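Frequently Asked Questions About the Birkora Books

Updated 9 Jan 2020. I get a lot of the same emails (keep them coming, I love them), so I've put my answers in one place.
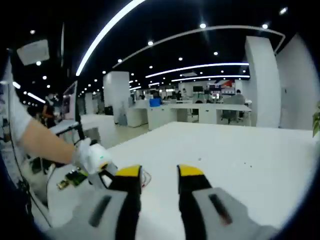
Horacio Bravo wants to know whether he can start with the third book, seeing as it's the one his library has and the waiting list for the first one is a mile long. He also says the map at the front made him hungry for some reason, and are there any recipes?

Yes to starting with the third one, Horacio! The Salt Clerk was written so a new reader could walk straight in. You'll find out who married whom, and you'll know one person is alive who spends most of book one in a lot of danger, but the main mystery is its own thing. No recipes, sorry. I can't cook.

What order should I read them in?

If you have all of them in front of you: The Ferry at Edon, then Lamplight Tax, then The Salt Clerk. The short story "Canpolat's Daughter" happens between the first two, but I'd save it for last, because it's more fun when you know how she ends up.

Is Birkora a real place?

No, I made it up on a bus. It has bits of every port town I ever lived in, plus a lot of weather. Edon is the island you can see from the harbor on a clear day, and Wuvden is up in the hills where everybody's grandmother seems to come from. Please don't write to tell me the ferry couldn't cross in the time I say it does. I know. I moved the island in the second draft and forgot to move the clock, and by the time a reader caught it the paperback was already printed.

How long does it take you to write one?

Longer than my editor would like! The first took me five years of evenings, and most of that was me rewriting the opening chapter. Lamplight Tax went much faster and I think it shows in places (the trial scene is a bit of a gallop). I aim for a page a day now and I don't beat myself up if it's a bad page.

Did you really throw away 200 pages of The Salt Clerk?

I did. There was a whole section set in Wuvden with a lawsuit over a well, and I was very proud of it, and my first reader Ignacio Olivares fell asleep on it twice. I kept the goat. If you've read the book you know the goat.

Why did you kill Captain Canpolat?

This is the one that fills my inbox. I was as upset as you were, I cried in a parking lot. But the whole of the second book hangs on the harbor office being empty, and every time I tried to send him away on a long trip instead, he just felt like a man waiting offstage. So he had to go. He does turn up in the short story, younger and much ruder, if you're missing him.

Will there be a fourth book?

There's a fourth one on my desk and it has a title I'm not allowed to share yet. With luck it'll be out in May, though I said that about the last one too and you all remember how that went. It picks up on Edon, forty-odd pages of it are a single dinner party, and the clerk's sister finally gets to talk.

Can I get a signed copy?

Sure. Write to me through the contact form with the title and the name you'd like in it, and I'll tell you what I've got in the closet. Signed paperbacks only, I ran out of hardcovers ages ago. Please spell the name out even if it's an easy one! I once signed a book to "Jonh" and had to mail another.

Do you visit book clubs?

I do, and I'd rather do that than almost anything else on this page. If you're within 50 miles of me I'll come in person and eat your snacks. Farther than that, I'm happy to call in. It works best with a small group where people interrupt. I've done a hall with 40 chairs in it and we all got very polite.

Are there audiobooks?

For the first two, yes. The third is being recorded. I don't pick the reader myself, but I was asked how to say all the names, so for the record: Birkora has the weight on the first part, and Wuvden rhymes with nothing.

Will you read my manuscript?

I can't, I'm sorry. I used to say yes to everyone and I ended up with a stack I felt guilty about every time I walked past it. Find one friend who reads a lot and will tell you where they got bored.

I found a typo. Do you want to hear about it?

Yes please! Send me the title, the page, and which edition you have. The "harbor mater" on the back of Lamplight Tax has already been reported.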